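Ilureck Storage and Packing Rooms, Hekcombe
Routine inspection checklist: bagged items, tables and bins
Date of inspection: 20th November
Inspector: Velimir Angelovski
Previous inspection: June

Each point is marked Satisfactory, Attention or Not inspected. Comments are to be read together with the mark. Points left at Attention are carried forward to the next inspection.

Section 1. Plastic bags in use

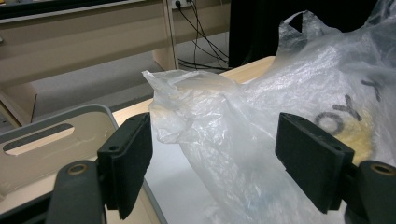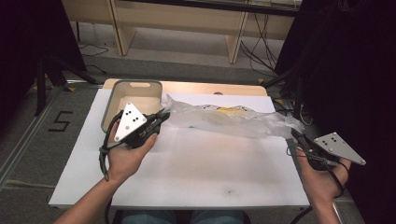
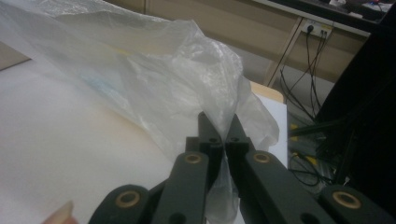
Translucent plastic bag, packing table.

1.1 Bags are free of holes and split seams before filling.
Satisfactory. Bags drawn from the Popescu carton were checked singly. Creasing alone is not a fault.

1.2 Contents can be recognised without opening the bag.
Satisfactory. Where printing on the bag hides the contents, a label is to be tied to the handle.

1.3 Bags are not filled beyond the point at which the neck can be closed.
Attention. Two bags on the lower shelf had been overfilled and were repacked during the visit.

1.4 Sharp or heavy items are wrapped or placed in a bin.
Satisfactory.

1.5 Unused bags are kept out of the reach of young children.
Attention. The carton stood on the floor beside the Olitport door. It is to be moved to the high cupboard, and the cupboard is to be kept shut during family visits.

Section 2. Tables

2.1 Table tops are clean and free of splinters along the edges.
Satisfactory. Marks which do not come off with a damp cloth may remain — they are to be noted once and not scrubbed further.

2.2 Tables stand level and do not rock.
Satisfactory.

2.3 Nothing is stored beneath a table where a person sits to work.
Attention. Four folded blankets were removed from under the end table. Knee room must be kept clear at all times.

Section 3. Storage bins

3.1 Rims and handle slots are sound.
Satisfactory. Bin 23 has a crack below the handle and has been withdrawn from use.

3.2 Bins are stacked no more than two high.
Satisfactory.

3.3 Bins are wiped out before being refilled.
Not inspected. All bins on the shelves were full at the time of the visit.

Section 4. Floor and walkways

4.1 Loose plastic is picked up promptly.
Satisfactory. Bags on the floor are a slipping hazard, and staff are reminded of this at the start of each shift.

4.2 The route to the exit is clear.
Satisfactory.

Stock note: 200 bags remain. The next order is to be of the same size, with loop handles.

Signed: V. Angelovski
Copy to the Hekcombe office and the packing room noticeboard.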